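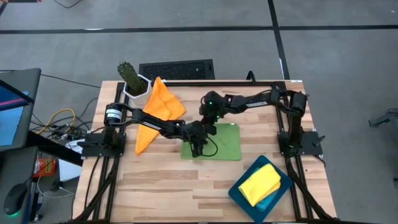
Can machines do the boring jobs yet?

Board: Home and Workshop > General chat

gronstead_lad
26 February 2021
My sister is convinced that by the time her kids leave home there will be a machine that does the washing, start to finish. I said folding would be the last thing to go. We have a fiver on it. So where are things at the moment? I don't mean robot vacuums. I mean picking up a towel, folding it, putting it with the others.

Mulcahy
Folding one flat towel on a table, yes, slowly. I've watched two arms do it. Each takes a corner, they bring the corners over, then one of them pats it down. Finding those corners in a pile fresh out of the dryer is another matter. A towel that is already flat has had most of the work done for it.

tin_snips
Disagree with that last bit. Getting the corners to meet is where I've seen it go wrong. The cloth slides, the top layer drags the bottom one along with it, and you end up with a wedge. My lad folds like that too, mind.

Mulcahy
Fair enough. I'd still say the pile is worse. With a wedge you can open it out and start again.

sterkik_owner
I run a small shop that does workwear and roller towels for garages. Four of us on the floor. In December a salesman from Coteck came round with a folding machine. It does 16 towels in the time one of my staff does 3, and I believe him, because he let us feed it ourselves. But somebody has to stand there and feed it. It wants every towel square, the same size and the right way up. We get bar towels, hand towels and things with holes in, all in one bag. I didn't buy it.

gronstead_lad
That's a machine for one job though. I was asking more about arms, the sort that could fold the towel and then wipe the worktop.

Diarmuid Nic Giolla
I work with arms like that, so I'll try to be fair to them. Two fingers is what most of them have at the end. Look at your own hand next time you pick up a tea towel. You slide a thumb under the edge, you feel how many layers you've got, and you let go of one if you've got two. The arm closes on whatever is between the fingers. With a camera near the wrist it gets a decent close view of what it's about to grab, but a view is all it is.

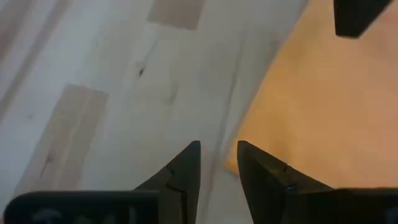
Wrist camera view, fingers open.

tin_snips
Those are very pointy for cloth. I'd have thought something wide and rubbery would do better.

Diarmuid Nic Giolla
Depends on the job. A narrow tip gets under an edge, a wide one holds better once you're there. People swap them over and argue about it – I've changed my own mind more than once.

ironing_pile
I'm not technical at all, but I do 28 shirts a week for other people and I wouldn't worry about my job just yet. Collars, cuffs, that bit at the back of the yoke. A towel is a rectangle. Come back to me when it can do a fitted sheet.

sterkik_owner
I can't do a fitted sheet.

Mulcahy
To go back to the bet. I think the question is wrong. Slow doesn't matter at home. If it took all night to fold one basket and I was asleep, fine by me. In a shop slow is everything. So I'd expect homes to be where it makes sense first, if the price ever comes down.

sterkik_owner
I'd say the opposite. I can put a machine behind a guard, keep the bench clear and train two people to mind it. In a house you've got a dog, a toddler and a sock on the stairs. And who fixes it? My dishwasher was broken for 3 weeks waiting on a part.

tin_snips
With sterkik on this one. Shops first, houses a long way after.

Diarmuid Nic Giolla
Shops first from me as well, for the sorting more than the folding. Putting a cloth in the right tray is a lot easier than making it neat, and it still saves somebody some bending. I wouldn't put a date on the home version.

gronstead_lad
Right, so nobody will settle it for me. I've told her the bet stands. She wants to know if putting the clothes away in the drawer counts as part of it. I say it does.

ironing_pile
It does. That's the bit my husband can't do either.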